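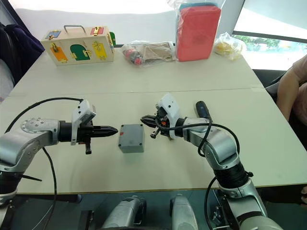
Two arms and one small gray box.

Feb 21, 2019

Every few months I get asked when a machine will take over the boring jobs around the house. My answer since August has been "not this year," and I still think so, but I've gotten more interested in why.

Take the lid off a small gray box with screws in the corners. I used to do that kind of thing all day at Dravard, a repair shop in Cernport. One month I closed 1,703 tickets, and most of them began with a screwdriver. You hold the box with one hand, find the screw with the other, and feel it when the bit drops in. I never thought of it as hard.

For two arms, it's a long list. One has to keep the box from sliding. The other has to hold an electric screwdriver close to straight up and put the tip in a small hole at the corner. Being off by the width of a pencil line is enough to miss. And the screwdriver was made for a human hand, so the grip has to be worked out too. 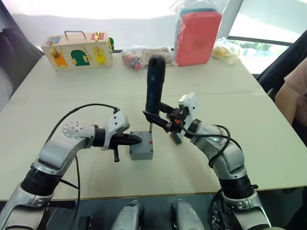 What about the shop floor?

Factories have had screw-driving machines for a long time, and they're fast. The line at Clukau was rated for up to 4,000 screws a shift when I visited. But each part arrived in the same tray, facing the same way, and changing over to a different part took the better part of a morning.

A kitchen table has no tray. There's stuff at the back of it, somebody is sitting at the side, the light from the window moves.
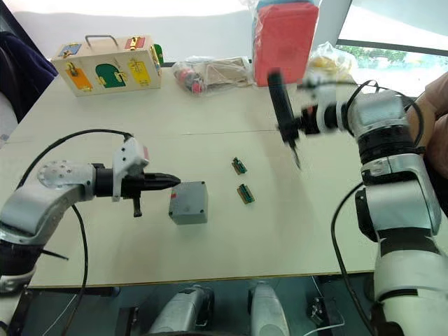 I'd put chores in two piles. Vacuuming a flat floor is done, more or less. Anything with small loose parts is still open – batteries, terminal strips, the back panel of a remote. Laundry is somewhere in between and I change my mind about it a lot. I do think two arms will get there before one does, since half of any repair is holding the thing still.
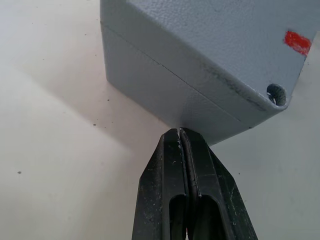

Mikuš wrote back after my last post that I'm too easy on them: a chore only counts as done when you can leave the room, and until then you've just bought yourself a slower way of watching a screw go in.

I mostly agree with that. I'd still take slow for some jobs, the ones I put off for weeks anyway. My smoke alarm has five screws in it, for no good reason, and I'd happily read a book in the same room while something else dealt with them.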